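Review: Hevilell 6, trajectory cleanup and labeling for hand-held gripper recordings
By Menaka Herath
May 22, 2022

Hevilell is a desktop program that takes recordings from hand-held grippers, lines up the video with the pose track, and cuts the result into episodes a policy can train on. I used version 6 for a month in place of Gindent, which our group had run for two years.

Import is the best part. I loaded 3,372 episodes in one batch and the program sorted left and right hands without help. Gindent needed a settings file for that, and it got the hands swapped if the file was out of date.

Time alignment is good. There is one slider for camera delay, and the jaw opening is plotted under the video so you can check it by eye. Soft things are harder. When the jaws close on cord or cloth, the width curve has no clean step, and the automatic grasp marker often lands late. I moved a lot of those by hand. Rigid parts gave me almost no trouble.

Pose tracking holds up on plain surfaces better than I expected. A blanket with few features used to give us drift, and the new filter handles most of it. It still jumps when one gripper passes in front of the other hand's view. The program flags these jumps in yellow, but it will not split the episode there for you.

Export is slow. A set of 2,000 episodes took most of an afternoon, and the progress bar sat at 99 percent for a long part of that. Canceling leaves half-written files behind.

The license is $900 per seat, per year. Support answered both of my questions the next day.

I would buy it for two-handed work. If you only record rigid objects with one hand, Gindent is cheaper and does the job. I plan to test the export fix promised for July and will update the score then. For now it gets 4 out of 5. 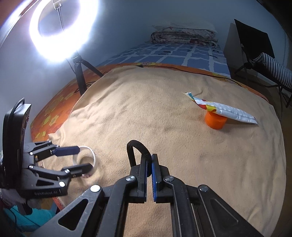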